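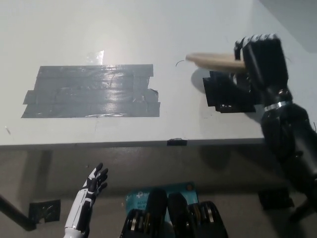 흰 작업대 위에 겹쳐 붙인 회색 덕트 테이프와 오른쪽의 검은색 테이프.

홈 | 매거진 | 종이공예 | 재료와 도구 | 구독

카드 접착, 재료별로 다시 따져 보기

수제 카드의 수명은 종이보다 접착층에서 먼저 결정되는 경우가 많다. 완성 직후에는 차이가 드러나지 않지만, 한 계절을 넘기면 모서리가 들뜨거나 접착제가 종이 앞면으로 배어 나온다. 이번 호에서는 카드 제작에 쓰는 접착 방식 네 가지를 용도별로 정리한다.

양면테이프

평평한 종이끼리 붙일 때 기본이 된다. 수분이 없어 종이가 울지 않고, 건조 시간도 필요 없다. 폭은 3mm와 6mm 두 종류면 대부분의 작업에 대응할 수 있다. 매트지를 바탕에 얹을 때는 네 변의 안쪽 2mm 지점을 따라 붙이고, 모서리에서는 테이프를 겹치지 않고 맞댄다. 겹친 부분은 두께가 두 배가 되어 엠보싱 폴더를 통과할 때 눌린 자국이 남는다.

Grevow의 롤형 양면테이프는 이형지가 얇아 손톱으로 벗기기 어렵다. 한쪽 끝을 5mm 정도 길게 남기고 뒤로 접은 다음 당기면 된다. 여름철에는 접착층이 물러져 절단면이 늘어지므로, 가윗날에 묻은 잔여물을 자주 닦는다.

액상 풀

다이컷처럼 윤곽이 가는 조각에는 액상 풀이 맞다. 노즐 구경이 0.5mm 이하인 용기를 쓰고, 선을 긋지 말고 점으로 찍는다. Bandley의 수성 풀은 도포 후 수십 초 동안 위치를 고칠 수 있다. 다만 120g 미만의 종이에서는 뒷면이 울 수 있어 도포량을 줄여야 한다. 붙인 뒤에는 유산지를 덮고 평평한 판으로 눌러 둔다.

트레이싱지에는 수성 풀을 쓰지 않는다. 건조 후에도 자국이 비친다. 장식이나 다른 조각에 가려지는 위치에만 접착점을 두거나, 작은 할핀으로 고정하는 편이 깔끔하다.

폼 패드

층을 띄워 그림자를 만드는 용도다. 두께 1mm와 2mm를 섞어 쓰면 단차가 생긴다. 큰 조각은 네 귀퉁이만 받치면 가운데가 꺼지므로 중앙에도 하나를 넣는다. 우편으로 보낼 카드라면 전체 두께를 먼저 재고 봉투를 고른다. 패드를 이중으로 쌓은 카드는 일반 봉투 안에서 접힌 선이 생기기 쉽다.

열 접착

리본, 단추, 나무 조각처럼 표면이 고르지 않은 재료에 쓴다. 저온형 글루건을 권한다. 고온형은 엠보싱 파우더로 올린 면을 다시 녹일 수 있다. 순서상 히트 엠보싱을 먼저 끝내고 완전히 식힌 다음 부착한다.

편집부 시험

같은 바탕지에 네 가지 방식으로 붙인 시편 16장을 창가 선반에 23일간 세워 두었다. 들뜸이 가장 적은 쪽은 양면테이프였고, 폼 패드는 세로 방향으로 미세하게 밀린 것이 두 장 있었다. 액상 풀은 색지에서만 얼룩이 확인되었다. 바탕지는 Tramadmont의 무광 250g 제품으로 통일했다. 코팅지에서는 결과가 다를 수 있다. 코팅지 시험은 7월호에 싣는다.

비용

Lazăr 공방의 입문 꾸러미는 폭이 다른 양면테이프 두 롤과 폼 패드 한 장을 묶어 약 2,000원 싸게 살 수 있다. 한 달에 카드를 서너 장 만드는 정도라면 이 구성에 액상 풀 한 병을 더하면 충분하다. 개봉한 테이프는 지퍼백에 넣어 직사광선을 피해 보관한다.

최종 수정: 2018년 5월 4일

관련 기사
- 엠보싱 파우더 입자 크기와 가열 시간
- 무광지와 코팅지, 잉크 건조 비교
- 자투리 색지로 만드는 봉투 안감
- 다이컷 조각 보관법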